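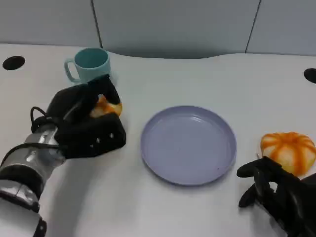 White tables are the cheapest thing to buy for a shared break room and the hardest to make anyone want to sit at. I will spend most of this talk on what goes on top of them. Start with the color of the dishes. A lavender plate, a light turquoise mug with a darker teal inside, an orange citrus fruit and a small striped pumpkin shape are enough to change a white top against a gray partition. Leave the slide up while people find seats. Point out the black cable hole on the left and the one at the far right, and say we will come back to them.

Office and Home > Shared Rooms > Talks > Setting a Plain Table

Setting a Plain Table: speaker notes
Arnel Dumlao
17/10/2023
4 shares | 9 comments

Opening

Say who I am. I look after the furniture and kitchen supplies at Kusitstead, a shared office building. We have 266 people with a key. On most days far fewer come in, but they all seem to eat at the same time.

The break room used to have dark brown tables. When they wore out we replaced them with white desk tables left over from the second floor. That saved us buying new ones. It also gave us a room that looked like a place to fill out forms. People took their lunch back to their desks.

Ask for hands: who here eats at a desk? Wait for it. Don't make a joke, go on.

The budget

We had over $860 for the whole room. Tables were already paid for. The money went to plates, mugs, bowls, two lamps and a wall shelf. I will put the list up at the end for anyone who wants to copy it down.

I had quotes from Povotine and from Zenier. Zenier was cheaper by the box, but they only sell full sets in one color. Povotine let us mix. We went with Povotine and paid the difference, and I would do the same again.

Color

We tried plain white dishes first. On a white table they disappear. A white plate left at lunch could sit there until evening before anyone noticed it, and then it was stuck on with sauce. After we changed to colored plates, more of them made it to the sink. I can't prove the color did it. We also moved the sink sign that month, so take that for what it is.

Soft colors have held up better than strong ones. The red bowls showed every scratch from a fork. The pale purple and pale blue ones scratch too, but you have to tip them to the light to see it. Crumbs and specks show on a pale plate, and I count that in its favor — you know whether it needs another wash.

Mixed colors also cut down on arguments over mugs. People learn theirs. Ask the room whether they have had a mug argument. Allow a minute for this and no longer.

Shape

Round plates with a low raised rim. The rim keeps a piece of fruit from rolling off and still lets the plates stack. We had deep-rimmed ones from Ambrosio for a trial and they took up the whole shelf. They were good plates. They are at my mother-in-law's house now.

Mugs should have a loop handle big enough for a whole hand. If somebody asks about the handleless kind: they look fine, and people burn their fingers.

Fruit and seasonal pieces

Keep this part short, it always runs over.

Fruit does two jobs. It gets eaten, and until then it is the brightest thing on the table. Citrus is best. Bananas go brown and pears bruise on a hard top. Put it out in small amounts and refill. A full crate looks like a delivery.

For October, one small pumpkin per table is plenty. Orange and cream stripes sit well next to real oranges. Put it to one side, where an elbow won't find it and two people can still see each other. We once had a centerpiece with dried leaves. I was picking leaf bits out of the keyboard tray in the next room until spring.

Leave the middle of the table for a plate. If you have to move the decoration to eat, it is too big.

The cable holes

Go back to the first slide. These are desk tables, so they have round cable holes with black grommets. I get asked about them more than anything else. There are three things people try.

Caps. They work, and they go missing.

A tray on top. It slides, and then you have a tray in the way.

Leaving them alone. This is what we do. A lamp cord goes down one of them on the tables that have lamps. Wipe around the ring when you wipe the table, and push a dry cloth into the edge once a week. Coffee collects there.

Walls

Ours are pale gray partition panels with dark seams between them. I wanted to hang something. The panels don't take nails and the sticky hooks came off overnight. The shelf stands on its own feet now. If your room has the same kind of wall, put your money on the table and skip the wall.

Cleaning

A slightly glossy top shows streaks under ceiling lights. Use a damp cloth first, then a dry one. Stop people from using the scrub side of the sponge. Tell the story about the gray ring only if there is time.

Questions

Likely ones: dishwasher safe (ours are, check yours), how many broken so far (9, mostly mugs), where the lamps came from (a closing sale, can't be repeated). Put the supply list up and leave it up until the next speaker needs the screen. Take the sample plates home.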